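A winter open day at the Trurkwood repair and reuse centre

I'd been meaning to go to one of these for years, and in December I finally got myself on the bus to Trurkwood with a broken toaster in a carrier bag.

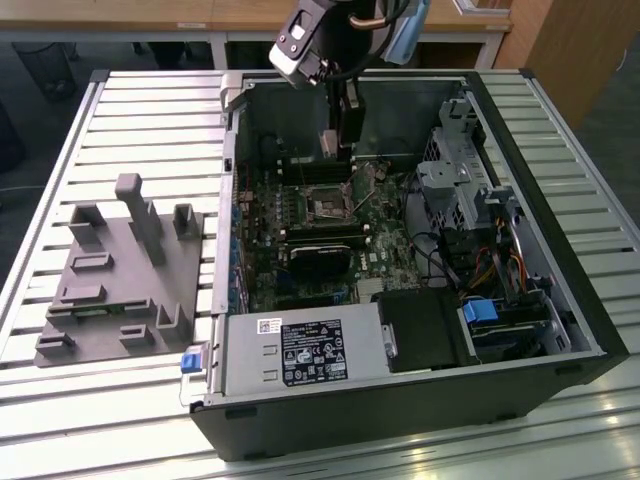

The bus takes 50 minutes from Brallberg if the lights are kind, and they weren't, so I'd eaten my sandwiches before we'd even passed the reservoir. You get off by the old dairy and walk back the way you came (there's no pavement on the left, so cross over early). The sign on the gate is small and green and I went straight past it. A man unloading chairs from a van shouted "Toaster?" at me, and I followed him in.

I had pictured a church hall with a few tables. It's huge! The dairy closed before I was born and the centre has most of the ground floor now, with furniture at the front, then textiles, then bikes, then electricals right at the back where the bottling line used to be. You can still see the drain channels in the floor, and I caught my heel in one twice.

First stop was a talk by Crisanto Lumbao, who runs the furniture side. He did a quarter of an hour on chair glue which sounds dreadful and was the best thing I heard all day. His main point was that most wobbly chairs have been mended badly at least once already, and that you have to get every bit of the old glue out of the joint before you start. He had a dining chair that somebody had screwed together, and he held it up like a vet with a very poorly cat. I went home and looked at my own kitchen chairs and found four screws. Sorry, Crisanto.

Textiles was packed. There was a darning table with 15 seats and people standing behind waiting for one, so I hovered and listened. The woman teaching it used a wooden mushroom and a very bright yellow wool, and told everyone to stop trying to match the colour until they could do the stitch. I got a seat in the end and did half a sock. It has a lump in it the size of a pea, but I'm wearing it as I write.

Then lunch: leek and potato soup, bread, and a slab of ginger cake for a pound extra. Go early. By one o'clock the cake was down to crumbs and there was a bit of an atmosphere in the queue.

The bikes I mostly walked through, as I don't ride, although I did stop for the wall where they hang the finished ones for sale. There was a lovely old Kinsella with a basket on the front, and I stood there doing sums in my head for rather a long time before I remembered our hill.

Electricals took my toaster off me with a numbered ticket and told me to come back at three. They do laptops and desktop computers too, and lamps, kettles, radios, anything with a plug really, as long as you can carry it in yourself. Microwaves they won't touch. Wilfredo Tan, who was on the desk, said they had logged 2,332 items through the whole centre so far this year and that the commonest by a mile was the lamp. Usually it's the fuse. He was very nice about the fact that I hadn't checked mine.

(It wasn't the fuse. It was a bit of crumpet wedged under the lever. I paid my three pounds and left quickly.)

A few grumbles, to be fair to anyone thinking of going. It is freezing in there, so wear a proper coat and thick socks. The loos are across the yard and there are only two. The afternoon talk on secondhand carpets was moved to the upstairs room without a sign, and some 30 of us sat patiently in the wrong place looking at a blank wall. And they only take cash for the soup, though cards are fine for everything else.

I came away with the toaster, one sock, a jar of beeswax polish from the Kirnis stall by the door and a small footstool I had no plan to buy. It went on my lap all the way back to Brallberg, with the toaster on top of it. The next open day is in March and they want people to book a darning seat beforehand this time, by phone or by putting your name on the sheet in the front office.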